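Equipment plan and budget: tube handling with a small robot arm
Fothergill bench project, spring report
2022-02-08

Our group was given 200 pounds to spend on everything except the arm itself, and we loved working out what to do with it. The arm, its controller and the stop button come with the bench, so the question was what to put in front of them. We wanted something that looked like real lab work and could be reset quickly between runs.

We settled on putting test tubes into a rack. It sounds easy until you watch a gripper try it! A tube is narrow, clear and shiny, and a small error at the wrist grows by the time it reaches the bottom end.

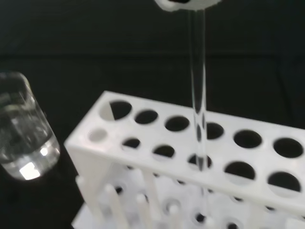
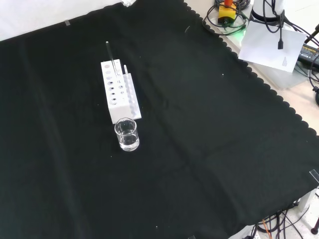

The rack was the item we argued over most, and it took up 2 of our planning meetings. Likton sells a wire one that is very cheap, but we worried it would slide around. Melleo sells a heavier block type that costs more. In the end we chose white plastic, mainly for contrast: against the black cloth the edges of the rack stand out clearly, while the glass shows up mostly as thin bright lines. That told us where to put the money. We would keep the rack and the cloth and spend on lighting, starting with one decent lamp that can be moved to either side.

Glassware comes next. We plan to order 15 tubes from Wulerbridge, all from the same batch, so that the gripper settings don't need changing each time one breaks. The beaker with clear liquid is staying too, as we want a pouring task in the second half of the project and it will save us buying another.

We also want 4 pairs of soft finger pads. Hard fingers on glass make us nervous, and pads wear out, so spares seem sensible. Cable ties and a trunking kit are on the list as well, with the cables at the back of the table in mind. Tape is fine for the cloth for now.

What we haven't priced yet is a second camera mount. If there is money left after the lamp we will ask for quotes and aim to have it fitted by July, in time for the pouring trials. The full price list goes in with our order form.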